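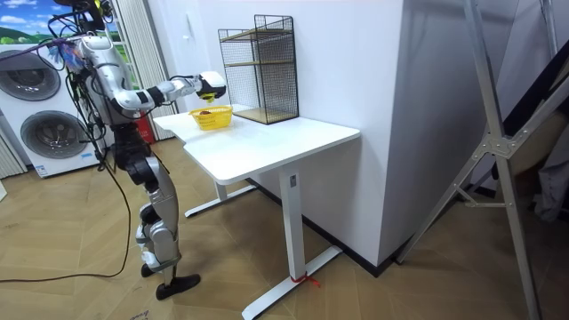 Figure 6.1 Humanoid robot at the work table, with one hand above the yellow basket.

Chapter 6
Demonstration by Hand and by Remote Control

After studying this chapter you should be able to:
distinguish kinaesthetic teaching from teleoperation;
state what is recorded in a single demonstration;
divide a household task into segments with clear start and end conditions;
decide whether a recorded episode should be kept, trimmed or rejected.

6.1 Two ways of showing

Chapter 5 treated tasks that can be written down as a list of positions. A welding seam or a pallet pattern can be given in this way, as the parts arrive in known places. Putting fruit in a basket cannot. The fruit rolls, the basket is pushed a little each time it is touched, and no two pieces have the same shape. For tasks of this type it is often quicker to show the robot what is wanted and to let a learning method work out the rule.

A demonstration may be given in two ways. In kinaesthetic teaching the operator takes hold of the arm and moves it through the task while the joint motors are set to yield. The joint angles are read directly, so the recorded path is always one that the arm can follow. The method suits light arms with few joints. It is awkward with a many-fingered hand, and the operator's own body may block the cameras.

In teleoperation the operator moves a separate input device, such as a glove, a pair of hand controllers or a smaller copy of the arm, and the robot follows. The operator's movements must be mapped to those of the robot, a step known as retargeting. Errors in retargeting are felt most at the fingers, where the human hand and the robot hand differ in size and in the number of joints.

6.2 The Lovia basket task

The worked case in this chapter is the Lovia task, set up by Mebrat Yilma and Geert Nijs at the Zutetport teaching laboratory. It uses a table, a wire-mesh shelf unit, a yellow basket, an apple and a banana. The goal is that both pieces of fruit are in the basket and the basket is on the lower shelf. The task is given by teleoperation.

It is divided into 4 segments:
1. Apple to basket.
2. Banana to basket.
3. Basket to lower shelf.
4. Hand withdrawn.

Each segment has a start condition and an end condition that can be checked from the camera pictures alone. Segment 2, for example, may start only when the banana is on the table and the hand is open and clear of it. 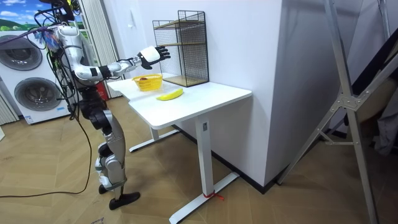 Figure 6.2 Hand open above the table. The banana is on the table top, beside the basket.

The open hand is worth attention. New operators tend to begin closing the fingers while the arm is still travelling. The fingers then meet the fruit from the side and push it away. Yilma and Nijs ask for a short pause above the object with the fingers spread, followed by a straight descent. The pause costs time, but it gives the learning method a state that recurs in every episode.

6.3 What is recorded

An episode consists of the joint positions, the commands sent by the operator, the pictures from each camera and a common time stamp. Commands and positions are stored separately. The two differ whenever the robot lags behind the operator or is stopped by contact, and a model trained on positions alone will press too lightly.

At least two points of view are used. A fixed camera shows the arm in relation to the table. A head camera shows the objects more closely, and is the better source for checking the end condition of segment 3.
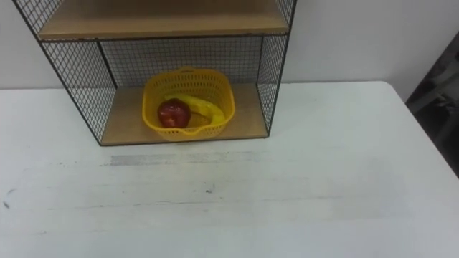
The end condition is judged on three points: the basket rests wholly on the lower shelf board, both pieces of fruit are inside it, and the hand is out of the head camera's view. An episode that fails on the third point alone may be trimmed or extended. An episode that fails on either of the others is rejected or relabelled as a partial attempt.

6.4 How many demonstrations

The Lovia set holds 600 accepted episodes out of some 1,000 recorded. Most rejections came from segment 2. A banana can be gripped at the middle or near one end, and the operators had not agreed which to use. Once the middle grip was laid down in the written instructions, the later episodes were more alike and fewer were lost.

Variation in starting positions should be kept. Variation in method should be reduced. The Castaño procedure, described in Section 6.5, separates the two by plotting the hand path relative to the object to be grasped.

Exercise 6.1 Write start and end conditions for segments 1, 3 and 4 of the Lovia task. Each must be checkable from pictures.

Exercise 6.2 A lag is present between command and position throughout an episode. Explain how you would tell lag caused by the control link from lag caused by contact.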